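A day at the Demport textile and household fair

15 October 2024
By the Clalia Notes editor

The fall fair at Demport runs in the old grain hall behind the train station, a short walk uphill if you come by rail. I went on the second day, when the trade buyers had mostly gone and the public was let in for the price of a coffee. The hall is long and narrow with doors down one side, and by midmorning the sun comes straight through them onto the tables.

Endemura had the largest stand again. They weave blankets, runners and floor mats in a mill outside town, and this year they brought a small hand loom that visitors could try. The line for it was mostly children. The woman running it let each of them throw the shuttle 39 times, which makes a strip long enough for a bookmark. 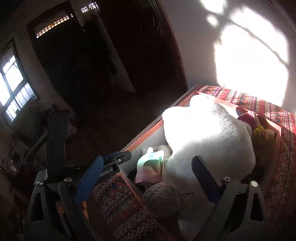

Prices were higher than last year. A plain cotton runner cost 50 at Endemura, and the wool ones went well past that. The smaller sellers at the back were cheaper and more willing to talk, but several took cash only and the nearest machine is at the station. Bring cash.

I had planned to spend an hour at the dye talk. It started late and the sound was poor, so I left halfway and went over to the Chow tables, where they sell trims, ribbon and buttons by weight. Most of it is leftover factory stock. I came away with two bags of braid and a card of shell buttons - more than I needed.

Storage was the other big theme. Half the sellers seemed to have boxes and baskets of one kind or another, some plain, some covered in bright woven bands like the ones on the old aprons in the Clalia museum.

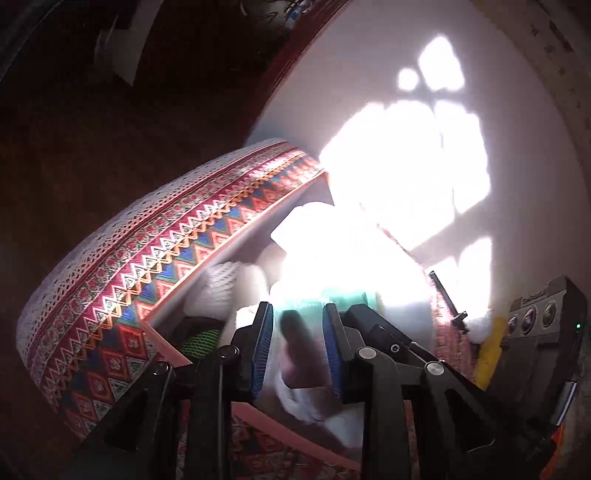

Round box with a zigzag and diamond pattern on the rim.

Food was limited to soup, bread and a cake stall, and the soup ran out before one. There are places to eat near the station. The door count on the board by the exit stood at 1,081 when I left, and the aisles were crowded but passable.

The organizers plan a smaller winter sale in December, in the same hall, with Endemura and Chow both signed up. Parking is free after noon.

Recent posts
Getting to Demport by train
Washing old wool blankets
The Clalia museum apron room
Notes from the spring button sale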